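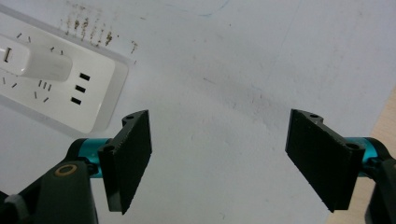 Ticket: Stained work table, shared preparation room
Category: Furniture and surfaces
Priority: Normal
Reported by: Triin Kivi
Assigned to: Kęstutis Rätsep, Facilities Support
Status: Closed, with one item carried forward

Summary of report

The user reports brown marks on the white table in the shared preparation room on the Trenulness floor. The marks lie directly beside the white power strip, which had a plug in it when the report was made. The user has also noted grey smudges and scuffs across the surface of the table. The user asks that the table be cleaned or replaced before the room is next booked, and wishes to know whether the power strip may remain in use.

Initial response from Facilities Support

Thank you for your report. The brown specks and streaks are noted, as is their position next to the strip. The origin of the marks cannot be established from the information supplied. Please do not wipe the table while the strip is connected to the supply, and please do not use any spray in that area. Kindly confirm the following:

Whether any liquid has been used or stored on the table this week.
Whether the strip has tripped, buzzed or given off any smell.
Which item is connected to it, and whether that item can be switched off without notice to other users.

Reply from user

No one in the team recalls a spill. Tea and coffee are prepared in the same room, although they are supposed to stay on the side counter. The strip has given no trouble. The item connected to it is a charger and may be switched off at any time. The grey marks have been present for longer than the brown ones and were, to my knowledge, never reported. There is also a thin bluish line further up the table, very faint, which may be ink or may be a scratch.

Site visit, Wednesday, 10.30

1. The strip was switched off at the wall and the charger unplugged. The strip was then removed from the table and placed on the side counter.

2. The housing and the sockets were inspected by hand torch. No residue was found inside the socket openings. The cable was sound along its full length.

3. The strip was tested and passed. A new test label has been fixed to the underside.

4. The brown marks were treated with warm water and a soft cloth. The smaller specks came away at once. The heavier vertical streaks softened but left a pale shadow.

5. Ruvon surface cleaner was applied to the remaining marks, diluted as directed on the bottle, and left for 5 minutes before wiping. A second application was required. The shadow is no longer visible under the ceiling lights.

6. The grey smudges were cleaned in the same manner. Most were lifted. The remaining scuffs are wear in the finish and will not respond to cleaning. Abrasive pads must not be used on this table.

7. The bluish line did not change with water or with cleaner. It cannot be felt with a fingernail. It has been left as it is.

8. The table was dried and left clear for 29 minutes before the strip was returned.

Findings

The marks were on the surface only. The behaviour under warm water is consistent with a dried drink, but this has not been confirmed and no further enquiry will be made. The table is fit for use and does not meet the threshold for replacement, which under the Plestine furniture schedule requires damage to the top itself.

Advice to room users

Drinks are to be kept on the side counter. Where a spill occurs near a power strip, the strip should be switched off at the wall before anything is wiped, and the matter reported through this system – even where the spill appears slight.

User comment on closure

The table is much improved, thank you. Could the strip be fixed somewhere off the surface? It takes up the corner we use for sorting papers, and it is awkward to clean round.

Facilities Support comment

The request is reasonable. An under-table bracket has been added to the next order and will be fitted in September, subject to delivery. This is recorded as a separate item, and the present ticket is closed.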